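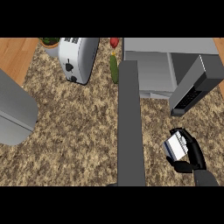 What is a contract of employment?
It is an agreement in which one person promises to work and another promises to pay for that work. It can be written, spoken, or partly both.

Chapter 3
Forming the Employment Contract

Most people who start a job sign something on the first morning and don't read it again until there is a dispute. By then the paper may be only part of the story. A court or tribunal will also look at what was said at the interview, what is in the staff handbook, and how the two sides have behaved since.

Consider Sarahí Aguirre, hired by Mazurek Freight as a dispatcher at its Zesilthorpe depot. Her letter of offer gave her hours and hourly rate. It said nothing about notice. The depot manager had told her on the phone that "the usual month" applied, and she accepted the job on that footing. When the depot closed in October, Mazurek offered her 2 weeks' pay. Whether the manager's words became a term of the contract is the sort of question this chapter deals with.

We begin with offer and acceptance, then turn to express terms and to terms implied by law. Minimum standards set by statute are left to Chapter 4, but keep them in mind here - a contract can improve on the legal minimum and generally cannot go below it.

The last section looks at changes made during employment. An employer who cuts a worker's agreed hours without consent may be in breach, even if the worker keeps turning up. The Wulness Bakery problem on page 121 works through this in detail and should be read before the review exercises.

Key terms: offer, acceptance, consideration, express term, implied term, variation, reasonable notice

3.1 Offer and acceptance

A job advertisement is not usually an offer. It invites people to apply, and the employer remains free to hire none of them.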